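"I don't trust the number," says the engineer who wrote the grasp planner at Stavano, and she means her own. The Flikero stack logged 522 clean runs out of 2000 in August, up from 4 the summer before.

Her doubt is about the planner. "It replans every time the wrist view changes. People call that reactive – I call it lost."

Mirnmont, which licenses the code, is happier. She isn't moved. "They read the chart. I read the logs."

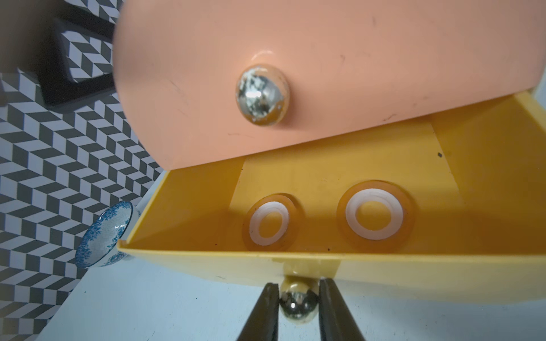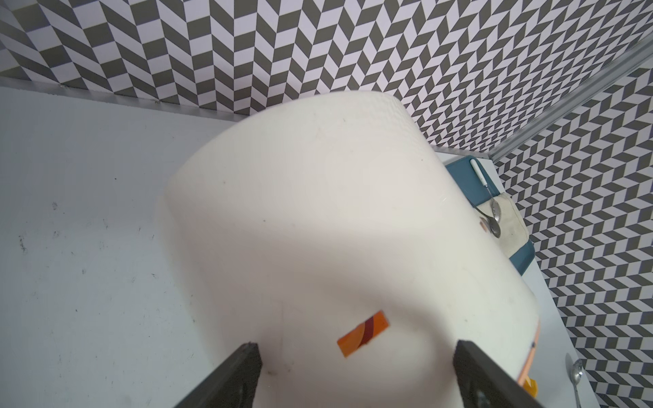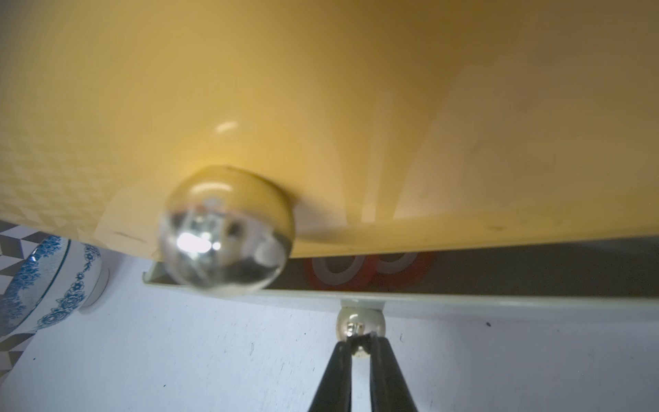
Perception gets most of the blame in those logs, and she thinks only half of it is fair. The depth filter drops shiny points before the planner ever sees them. A domed chrome knob on a yellow drawer, with the fingertips on either side of it, is the sort of target she brings up. "Mirrors all the way round. So the code guesses a center, and then we score the guess." She wants the filter rewritten before anyone adds features.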